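23 August 2018

Offline mode for the Dakgate site, second pass. The service worker now registers on the first visit and caches the shell (header, menu, style sheet, the fallback page). Cold load on the test phone went from 2000 ms to 900 ms. Second load is 600 ms. Good enough to show Evbridge.

Product pages are still network first. Tried cache first this morning and got old prices after every deploy, so I put it back. 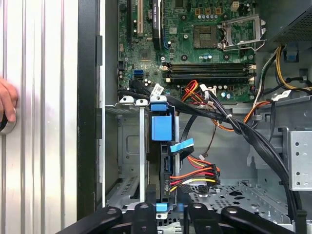

Jussara Rezende thinks the old prices come from the server's cache header and that the worker is only passing them along. She wants the header set to no-cache on the price feed before we touch the strategy again. Fair point. I hadn't looked at the header since January.

Checked it after lunch - the feed does send a long max-age. Changed it on staging only. The Jondcombe branch still has the old setting, leave that alone until they merge.

Other things open:

- the install prompt never shows on Trindade, manifest has no start_url
- the cache keeps up to 14 old versions, the cleanup in activate isn't running

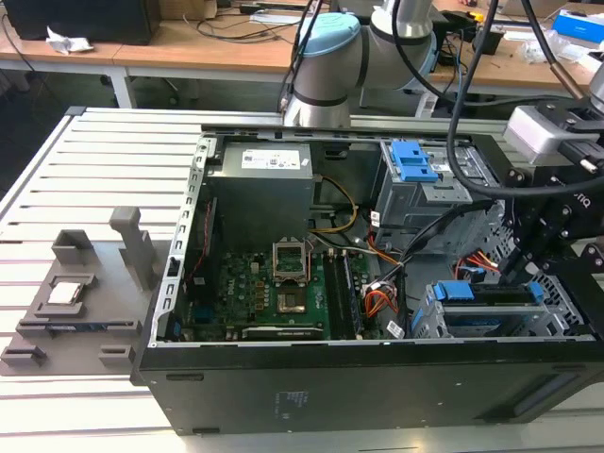 The cleanup bug is mine. I compare the cache name against the wrong constant, so every name counts as current. Fix is one line, not pushed yet - want to rerun the offline tests first with a clean profile.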